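6 December 2024

Watched the first 2 episodes of the new Tudadano season again last night, with the sound off for the second one. Notes for whoever picks up the recap thread.

The claim going around is that the reunion fight was cut together from separate evenings. I wanted to believe it. The Drurnent fan page has a long post with timestamps, and the person who wrote it is very sure of themselves. I went through their list. Most of it is earrings. Earrings come off and go back on at dinner parties, especially ones that run nine hours with a crew telling you to sit down again.

What does bother me is the candle on the left side of the table. Tall when Sönmez walks in, short when she throws the napkin, tall again when she sits back down. I ran it back several times. That is at least one cut out of order. It is not proof of a second evening and I'm not writing it up as one.

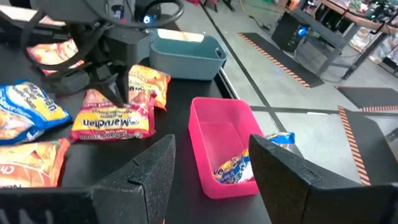
Faustine Guérin thinks I'm being too kind to them. Her view, in the margin of my draft, is that a show which will move a napkin throw will move anything, and that the apology in episode two sounds like it was recorded in a closet. She may have a point about the apology. Every time the voice says "I never meant it" we are looking at the back of somebody's head. I still want to hear it on decent headphones before we print the word "dubbed."

The ratings item: Plendness put out a line saying this is the most talked about season yet. Talked about by whom, measured how? No method given. Leaving it out until there is one. Same for the 181 deleted comments on the cast account. That number comes from a single screenshot and I can't find the original.

The June trailer had a scene in a boat that hasn't turned up. Might be episode three, might be gone. The trailer also promised a wedding, and I have my doubts about that too.

To do: headphones check on the apology, minute 40 onward. Ask Faustine for her cut list. Stop reading the earring post.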